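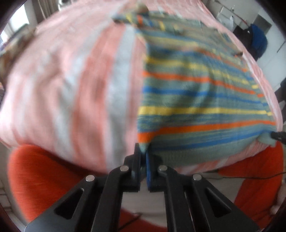
GRUTBRIDGE, 9 Dec 2021 - The Nellard Foundation is now taking entries for its student sewing and knitting contest, open to anyone in grades 4 through 12 who lives in or goes to school in Grutbridge or Dondov. Homeschool students too. Entries can be knit, crocheted, sewn or woven, any size, new work or something mended. A striped sweater in gray-green with blue, yellow and orange is fine. So is a pot holder. Prizes in each age group, plus one award picked by visitors at the February show.

Last contest drew 234 entries from the two towns. Foundation has space for 400 this time and would like to fill it.

"We had kids standing in the hall last time looking for their own piece, and then looking at everybody elses," said Sunita Montoya, contest director. "More room this year. More tables. Please send us things."

Who can enter

Three age groups: grades 4-5, grades 6-8, grades 9-12. Student's grade on the day the entry is turned in is the one that counts. One entry per student. Group entries from a class or club are OK but go in as a single piece, with one adult named as contact, and are judged in their own group.

Students must do the work themselves. A parent, teacher or friend may show them how, help pick yarn or thread a machine. They may not finish the piece. Kits and store patterns are allowed - write the name of the pattern on the form.

Mended clothes

New this year. A student may enter a store-bought piece of clothing that he or she has repaired or changed. Darning, patches, new cuffs, embroidery over a stain, all count. Judges look only at the student's own work, so mark on the form where it is. A "before" photo helps but isn't required.

Khalil Aoun, who teaches seventh grade at Farah Middle School, asked for the change after several of his students wanted to enter repaired jackets and had to be told no. "It's harder than people think, a good elbow patch," Aoun said. "I'm glad it counts now."

Turning in your entry

Forms are at school offices in both towns, and at the front desk of the Nellard Foundation. Pin the form to the piece with a safety pin, no tape or staples please. Name and school go on the form only, not on the front of the work. Clothing should be clean and folded, in a plain bag. No hangers. Wall pieces need a sleeve or loops on the back or they will be shown flat on a table.

Pieces can be dropped off at the Foundation any school day until the last school day before the show. Students in Dondov can also leave them at the Dondov Library, where Hajar Naciri will be collecting for the Foundation. No entries by mail. A parent or gaurdian must sign the form. Unsigned forms will be sent back, and the piece with them, so check.

Judging

Entries are judged on skill for the student's age, use of color, and finish (loose ends, seams, edges). Judges this year are Fouad Shboul, tailor, of Grutbridge, and Nadine Yammine, who designs knitwear in Dondov. They see the grade and the piece, not the name. Their decision is final. Every student gets a written comment card back, win or not.

First place in each age group gets a $342 gift toward supplies and classes. Second place gets a basket of yarn and fabric. The visitors' award is a ribbon and a place in the Foundation's front window through spring.

The show

All entries go on display at the Foundation in February, free and open to the public. Dates and hours will be sent home with with students once the hall is confirmed. Work must be picked up within 2 weeks of closing. Anything left after that goes to the student's school office.

Teachers who want a stack of forms, or a visit to their class from one of the judges, should ask for Sunita Montoya at the Foundation front desk. Class visits are free but limited, first come first served. Press is welcome at the show - same contact.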